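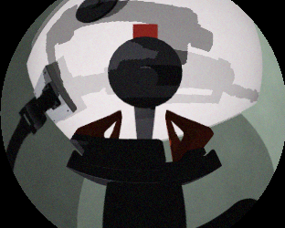
Dome

A dome is a rounded roof or ceiling, commonly hemispherical, raised over a space that could in most cases have been covered more cheaply by something flat. The word is also applied to salt formations, cake covers, sporting venues and the human head, none of which are treated in this article except the sporting venues, which are unavoidable.

Etymology

The English word comes through French and Italian from the Latin domus, "house". In Italian, duomo came to mean a cathedral, whether or not it had a dome, and English then took the word for the roof, whether or not it had a cathedral. Older English usage sometimes has "dome" for any stately building, a habit that survives in poetry and in real estate.

Structure

A masonry dome can be thought of as an arch rotated about its vertical axis. Its weight travels down and outward, so that the upper part is squeezed together while the lower part of a hemisphere tries to spread. The spreading is resisted by thick walls, buttresses, or a chain or ring buried in the base. Where none of these is provided, cracks open along the meridians like the segments of an orange. Many old domes have cracked in this way and remained standing for centuries, to the lasting irritation of engineers.

Setting a round dome on a square room leaves four awkward corners. The two classic answers are the squinch, a small arch or bracket thrown across each corner, and the pendentive, a curved triangle of masonry that tapers down to a point. The pendentive is generally considered the more elegant. The squinch has the better name.

Shallow domes push outward harder than steep ones, and are therefore favoured by architects and regretted by their clients. Shells of reinforced concrete made very thin domes practical in the twentieth century. Geodesic domes, built up from short straight members, came into fashion soon afterward and brought with them a large number of joints, each one a candidate for leaking.

Acoustics

Concave surfaces focus sound. A whisper at one side of a domed gallery may be heard clearly at the other, a property much enjoyed by visitors and seldom by the people trying to hold a meeting underneath. At the Florkau Exchange, a grain-trading hall with a plastered dome 50 metres across, brokers are said to have chosen their standing places according to whose bids could be overheard. The hall was later hung with felt baffles, after which trade declined. The two facts are usually mentioned together, although a railway had also closed.

Common treatments include absorbent plaster, suspended panels and carpet. Speaking slowly is free, and has been tried least.

Lighting

An oculus, or open eye at the crown, lights the interior evenly and admits rain on the same terms. Most later builders preferred a lantern – a small glazed turret over the opening – which keeps out weather and admits pigeons.

Smooth pale ceilings show every unevenness when lit from the side, and plasterers have traditionally asked that the lamps be switched on only after payment.

Domes in civic building

From the nineteenth century onward, a dome was the accepted sign that a town intended to be taken seriously. Satedthorpe, with 800 residents at the time, put up a library with a copper-clad dome and had no money left for books. The building opened with 165 volumes, many of them on drainage. The neighbouring town of Starkum replied with a larger dome over its baths. Starkum's lasted 8 winters before condensation rotted the timber ribs, and its replacement is flat, with a painted curve on the parapet.

The Wiegand Arena, often called a dome by broadcasters, is a shallow cable-supported fabric roof. Purists object to the name. The roof has a zipper.

Maintenance

Gutters are difficult to fit to a curve, so water tends to collect at the base, where the structural ring is also found. Access for cleaning is by rope, cradle or fixed ladder. Copper coverings turn green in time, a change admired on old buildings and reported as a defect on new ones.

See also

Arch
Cupola
Lantern (architecture)
Pendentive
Squinch
Vault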